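October, small parts bench, afternoon into evening

Picking up where I left off with the fastener mess. Jummai asked me yesterday if we had any M2 standoffs and I said yes, sure, loads, and then spent the better part of my lunch going through three coffee tins and a takeout tub without finding a single one. So that was the push I needed! The tins are going. Everything small moves into compartment boxes, and I'm writing down what I decide as I go so that Eino doesn't have to ask me later (and so that I remember it myself, let's be real).

First job was getting everything out of the tins and onto trays. I used the two baking trays from under the sink and sorted in passes. Pass one was metal from plastic. Pass two was threaded from not threaded. Pass three was where it got slow, because somebody at some point tipped imperial and metric in together and the 4-40 and the M3 look so alike when you're tired. I ended up using a nut of each as a gauge and just trying them one by one with the radio on. Mererid came through with tea and did a handful with me, and she's faster than I am, which I'm choosing not to think about.

We had a go at agreeing on a layout too. Llinos wants it by size, so all the M2 things together, screws and nuts and washers in neighboring cells. I wanted it by type. We went back and forth and she's right, I think - when you go to the box you nearly always want a screw AND the nut for it, and walking your finger along one row is nicer than hopping around. So it's by size, smallest at the latch side, going up as you move away from it. Lengths run left to right, short to long.

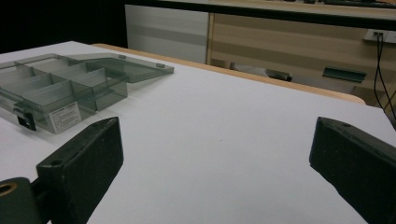 The other thing we talked over was whether to label the cells or the lid. I've done both before, at the old place on Ellis Street, and I don't love either one. Stickers inside the cells get oily and curl up. A chart on the lid is fine until someone changes the contents and doesn't change the chart, and then it's worse than having nothing. What I'd like to try is a paper chart kept in a plastic sleeve with the box, written in pencil. Pencil so that people will fix it. I've got a stack of Wiltena card that should be stiff enough.

Dividers: worth a note of their own. The old blue box (the Zikier one by the drill press) has dividers that lift out, and they lift out on their own whenever you tip it, so the washers go for a walk into the next cell. I went through it this afternoon and found M4 washers in with the split pins. My fix was a thin bead of hot glue down each side. It's ugly but it held when I shook the thing over the tray, lid on, quite hard. If Ruaridh wants to change the cell sizes later it should peel off with a fingernail. I tested that on one and it did, with a bit of swearing.

Things I'm NOT putting in boxes:

Anything over about 29 mm long. They'll just lie across the cells at an angle and jam. They go in the drawers.
Springs. They tangle no matter what, and they can stay in their little bags.
The brass inserts. Jummai has those in her own system and it works, so hands off.
Mystery screws. They get one jar, and when the jar is full it goes in scrap. I mean it this time.

Ordering. I wrote up a short list for Erkier, mostly M2 standoffs (of course) and another bag of 600 of the plain M3 washers, which sounds like a silly amount until you see how fast we go through them on the panel jobs. Need to ask Eino if the account is still in his name. Also need a decent magnetic dish. The one we have slid off the bench last week and chipped, and now it rocks when you put anything in it.

Later, same day. Got through the M2 and the M2.5 before my eyes gave up. The M3 lot is still on the second baking tray, covered with a tea towel, next to the vise. PLEASE don't move it, don't tidy it, don't put your lunch on it! It's in order even if it doesn't look like it. Left side is checked, right side isn't, and the spanner lying across the middle is the line between them.

Questions for whoever reads this first:

Do we want nylon washers in with the steel ones, or by themselves? I lean toward by themselves, they're so light they jump around.
Has anyone seen the good tweezers? Bent tip, yellow tape on the handle.
Ruaridh, are the black oxide cap screws yours or the shop's? There's a whole tin and I haven't touched it.

Next up is the rest of the M3, then M4, then the chart. If the chart comes out well I'll do one for the blue box too.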